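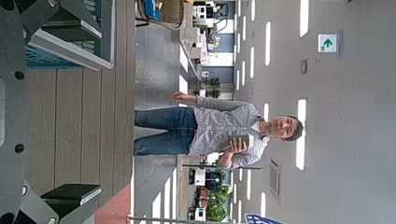 Corridor check, level one.

Home | Checklists | Kallow Office | Contact

Sunday walk-through, Kallow office, August

1. Corridors clear to full width: OK. I love a boring corridor!

2. Exit signs lit: 18 tested, all good (the one by the kitchen flickers a bit, so I've put it down for a new tube). 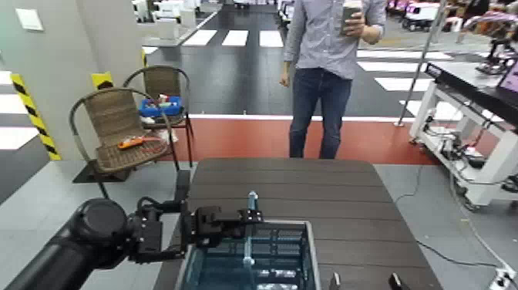
3. Extinguishers: tags current, but the Mamurik one was hung too high, so I've asked for it to be lowered.

4. Power boards: FAIL. Two daisy-chained under the Ventura desks, again, with a heater on the end!

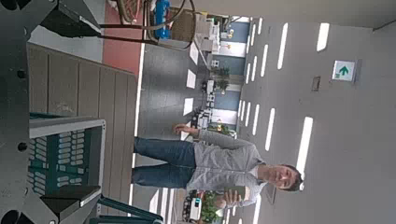

Open office floor, item 5.

5. Trip hazards: one carpet tile lifting near the printer. Taped for now, please don't peel it.
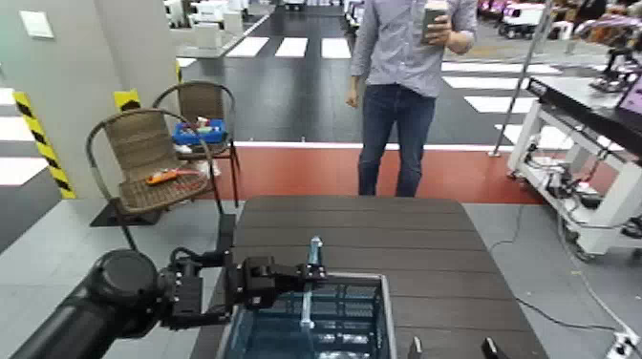 6. First aid kit: low on bandaids, and the eyewash is nearly out of date. I'll grab both from Sekumico, budget's $40.

7. Hot tap guard: still missing.

We use cookies to improve your visit. Accept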